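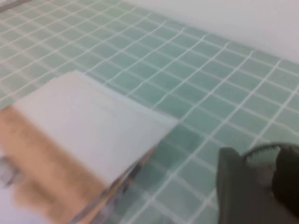 Geretach is a set of short recordings made to find out how much a wrist camera adds to a fixed one when an arm works on a crowded table. We started it because we kept arguing about camera placement in our own projects and wanted something to argue with! The wrist view is harder to work with than we expected. When the arm swings, the thin white lines between the green squares smear and double, and any tracker that leans on sharp corners gets very little to hold on to. The ridged or dotted pad on the fingertip still reads well enough in that same view to tell which way the gripper is facing, and that alone made us want to keep the camera where it is.

What's in it

2000 clips, each recorded by two cameras at once. One rides at the wrist, the other is fixed and looks over the table. The clips cover 21 tasks in six groups:

- approach and stop
- side grasp on upright containers
- top grasp on flat items
- picking up pens and markers
- moving past an object without touching it
- return to rest

Every clip comes with joint positions, the gripper opening, and a task label. We also marked the first and last contact by hand in the side grasp group. It took longer than we planned, but please keep doing it if you add clips – those marks are the most useful thing in the whole set.

Camera comparison

Short version: use both if you can. The fixed camera is better at finding things before the arm arrives, and the wrist camera is better in the last part of the approach. Where they trade places depends on the task, and that's the part we find really exciting. For flat items the fixed view stays useful almost to the end. For upright containers it gives up early, as soon as the fingers cover the side they are going for.

The mesh pen holder is our favorite test object for this. It's dark, the fingers are dark, and when the arm comes in from the upper right of the fixed view, the gripper overlaps the mesh and its right side is hard to judge. You can't easily say from that camera alone whether the fingers are touching or just reaching around. The red and white label on the lower half helps a lot. So does the pale grid under everything, which gives a quick check on where the base stands. Lettering gets covered too: the Chinese title on the book disappears under the arm partway through, so don't count on reading covers as a way to identify objects.
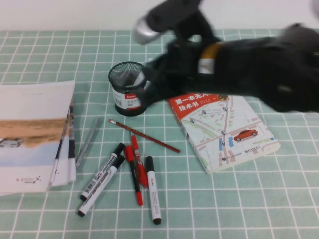

Controllers

We ran every task with Talari, which plans the full path first, and with Lilludel, which corrects as it goes. Talari is smoother and a pleasure to watch. Lilludel makes more small corrections near the object, and the wrist view is noticeably calmer during them. If you only want clips where the wrist camera is easy to use, filter on controller = lilludel and start there.

Using the files

Each clip folder holds wrist, fixed, joints and labels. The Gatchalian loader reads all four and lines up the timestamps. If you write your own, line up on the joint log and treat the video clocks as a hint.

Known problems

- Some wrist clips start before the arm is moving. The loader has a trim option, off by default.
- The label "pen" was used for pens and markers in the early clips. We're fixing it group by group.
- No force data. We would love to have it.

Contributing

New objects are very welcome, especially clear or shiny ones. Record both cameras, keep the failed grasps in, and say which controller you used. Pull requests usually get looked at on Saturday.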